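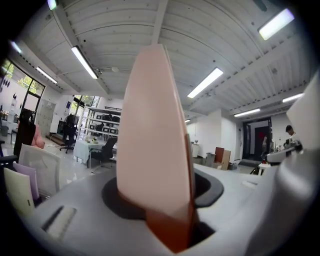
Condensation dripping from single-skin metal roof – insulate or ventilate?

Posted by Flondavard, Mar 5, 2022

I rent a workshop unit with a profiled steel roof, single skin, on steel purlins. There is no lining. From November onwards water forms on the underside of the sheets overnight and drips on the benches in the morning. The fixings have been checked and there is no leak. It happens on clear, dry nights as well.

Heating is one bottled gas cabinet heater, used in the mornings only. Floor is a concrete slab, age unknown. The front part of the building is brick and has 1868 over the door, but the roofed section behind is much later.

Would spray foam on the underside cure this, or do I need vents at the ridge? The landlord will allow either but will not pay for either.

14 people have this problem

Prarkau

Change the heater before you spend money on the roof. Bottled gas burnt without a flue puts all its water vapour into the room, well over a kilo for each kilo of gas. You are then letting that air touch a steel sheet which on a clear night falls below the outside air temperature. Electric radiant panels over the benches would add no moisture at all.

After that, measure. Put a humidity logger at bench height and another just under the sheets, and leave them for 21 days. If the reading near the roof sits close to saturation every night with the gas heater off, the slab is probably feeding it. Tape a square of polythene to the floor for 2 days and look at the underside.

On foam: closed-cell will stop the drip if it is continuous, including over the purlins. It also hides corrosion, makes sheet replacement very awkward, and some insurers object to it. Get the landlord's consent in writing – and the insurer's.

Helpful (31) Share

Rungrueang

we had same thing, fitted two ridge vents and left gaps at the eaves. much better but cold

Helpful (4) Share

Clolus

Ventilation works only if there is an inlet as well as an outlet. Ridge vents alone do very little in still weather. Check whether the foam fillers at the eaves are solid; ventilated ones can be bought for most profiles.

If you are ever re-sheeting, ask for sheets with an anti-condensation fleece bonded to the underside. It holds the water overnight and releases it as the roof warms. It cannot sensibly be added to sheets already in place, and it still needs air movement to dry out.

I would disagree with Prarkau on one point: a 1000 gauge polythene square needs longer than that on a cold slab. Leave it a week.

Helpful (12) Share

3 comments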